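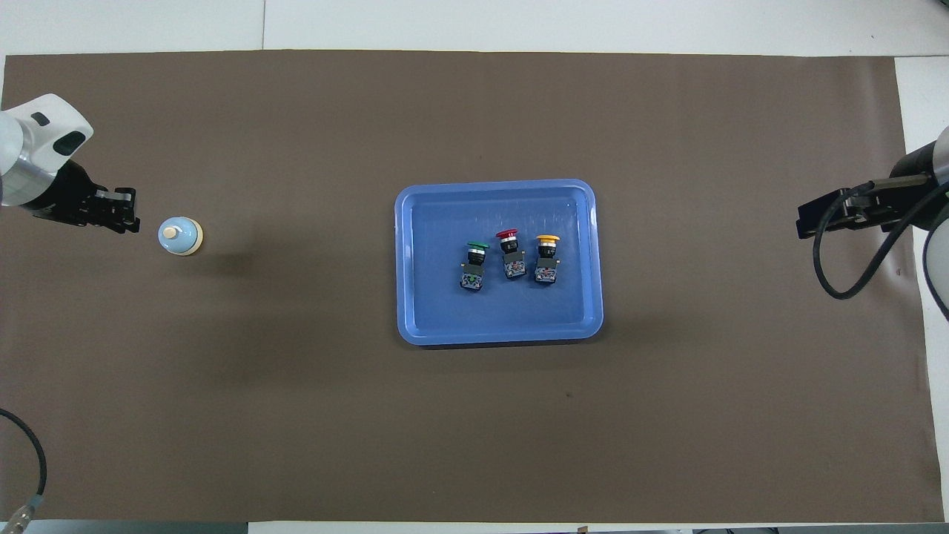

Suller is looking for a **software engineer, manipulation planning and control**, to join the small group that writes everything between the camera and the motor command for our two-arm cells. If you have ever lost a happy afternoon to a grasp planner that picked the one approach angle you hoped it wouldn't, we would love to hear from you!

You'd be working in our Stamton office with Aishwarya Naidu, who leads the group, and 3 other engineers. Most of our code is C++ for the control side (the loop runs at 100 Hz) and Python for nearly everything else.

## What you would be doing

- Taking over our motion planner, Herrera, which keeps two arms out of each other's way over a shared table. It works well, but it is slow when both of them want the same tray.
- Improving pose estimation for small parts - push-button switches, capped bottles, connectors, that sort of thing.
- Looking after Solano, our log replay tool. It has 29 open issues, several of them older than the current user interface, and people here will bring you coffee for closing any of them.
- Adding to the regression suite, which stands at 129 recorded tasks and runs every night.

## What we hope you bring

A few years of writing software that moves real hardware, solid C++ or a real wish to get there, and enough geometry that a wrong frame transform makes you suspicious before it makes you angry. Some experience with trajectory optimization or calibration would be lovely. We don't mind where you learned it, and a degree is not required.

You'll need to be on site for part of the week, and always on Wednesday, when we review failed runs together (it starts at 10 a.m. and usually drifts into lunch). The other days are flexible.

## How to apply

Send a resume and a short note to Aishwarya, care of the Stamton office, telling us about a bug you chased on a physical machine and how you found it. A page is plenty, though we do enjoy long ones. We'd like someone to start in June, and we write back to everyone who applies.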